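Can a Machine Do It Yet? Household Chores, Sorted by Hand 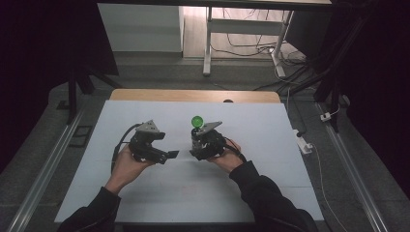
Is there a robot you can buy today that will tidy the kitchen for you?

For a whole kitchen, there isn't one I would spend my own money on. There are machines that do one narrow piece of the work very well, and you have owned a few of them for years without calling them robots. The dishwasher is one. Getting the plates into it is still your department.

I get letters on this subject every month now, mostly from readers who have watched a video of a machine folding a shirt and want to know if they should hold off on buying a new ironing board. Buy the ironing board. But there is a lot you can do to make the machines we do have earn their place, and a fair amount to learn from where the clever ones get stuck, so I've gathered my tips by chore, with a few from readers mixed in.

Floors

Floors are the one job I'd hand over today. My own round vacuum is a Jirgate, bought secondhand from a neighbor in Jomdale who couldn't stand the noise, and it has run most mornings since last July. A few habits have made all the difference.

Pick up cords before you start it. Phone chargers are the worst, and a thin white one on a pale floor is as hard for me to spot as it is for the machine. I hung a basket on the back of the door and everything with a plug goes in there at night.

Flip rug fringes under and hold them with a strip of carpet tape. Shake rugs outdoors first if you have a dog – the little bins fill up so fast that the machine ends up pushing the hair along in front of it like a tumbleweed.

Clean the brush roll every week. Cut the hair lengthwise with a seam ripper and pull it off in one go. Wipe the sensors with a dry cotton cloth, no spray.

Stairs, corners and the strip behind the toilet are still yours. I keep a hand brush on each floor and no longer feel bitter about it.

Dishes

Scrape, don't rinse. Most newer dishwashers do better with a bit of soil on the plates, and you save yourself standing there with the tap running. Put the silverware in with handles down, except for the sharp knives, which shouldn't go in at all if you like them sharp.

As for a machine that loads the dishwasher, I've seen a demonstration of one, and it was very careful with a cup. Then it was very careful with the next cup. I had to leave before it got to the saucers. Wet glasses, stacked bowls, a fork lying under a plate: these are hard because each one needs a slightly different grip, and you and I change our grip without thinking about it. Try putting away the silverware with oven mitts on some evening and you'll have a good deal more sympathy.

Laundry

Washing and drying were solved before I was born, or near enough. Sorting and folding are the sticking points. A towel never lands in the same shape twice, so a machine has to find the corners every time before it can begin.

Meanwhile, make it easier on yourself. Fold straight from the dryer while things are warm. Give each person one mesh bag for socks, wash the socks in the bag, and hand the bag back. Dörte Ackermann wrote to me from Erineo that she stopped folding underwear altogether and simply drops it in a drawer divided with shoeboxes, and that the sky has stayed up. I tried it and I'm not going back.

Picking up and putting away

This is the one everybody wants. It's also much harder than it sounds, since a machine has to know what a thing is, whether it's in the right place, and how to hold it so it doesn't squash or drop. Round things roll. Small things sitting on top of other things are a nuisance. Anything soft changes shape when you squeeze it.

What helps a person also helps a machine, should one ever move in with you. Use open bins instead of lidded ones. Give each kind of thing one home and stick to it. Leave a bit of empty space around things on a shelf so that fingers, of whatever sort, can get in beside them. I cleared 28 jars off my spice shelf this spring, some of them old enough to vote, and it has been a pleasure to cook ever since.

In the workshop

Here the machines are further along, provided the work is the same all day. Bastian Albers runs a small cabinet shop and put in a Böttcher feeder to move blanks from the stack to the drill press. He tells me it did 942 pieces in its first full month and that he still does the short runs himself, as anything under 19 pieces takes longer to set up than to drill by hand. That's a handy way to think about any gadget: work out how long the setting up takes, then be truthful about how often you'd do the job.

If you're tempted by something similar for your garage, begin with the plain helpers. A stop block clamped to the fence gives you the same cut every time. A tray with a raised lip keeps screws off the floor. A piece of old carpet under the bench saves dropped chisels and your ankles along with them. Sweep up before you switch on anything with wheels – sawdust gets into the bearings, and a metal shaving will ruin a rubber tire.

And keep the guard on and the kids out when anything runs by itself, even if it's slow.

Windows, bathrooms and the rest

Window robots work on big, flat panes and not much else. Tie on the safety cord every single time. For ordinary windows I still use a bucket of warm water, one drop of dish soap and a squeegee, and start at the top.

Nothing on the market that I'd trust will scrub a bathtub. Keep a sponge in the shower and do the walls while you wait for the conditioner to work. Eight minutes, and you're wet already.

Dusting shelves with things on them belongs with the dishes: a fine job for hands. Work from the highest shelf down, use a slightly damp cloth, and move the ornaments to a towel on the bed so nothing gets knocked over.

If you have a machine at home that has taken a chore off you for good, write and tell me which one and how long you've had it. I'm especially curious about lawn mowers, as my brother-in-law swears by his and I have seen his lawn.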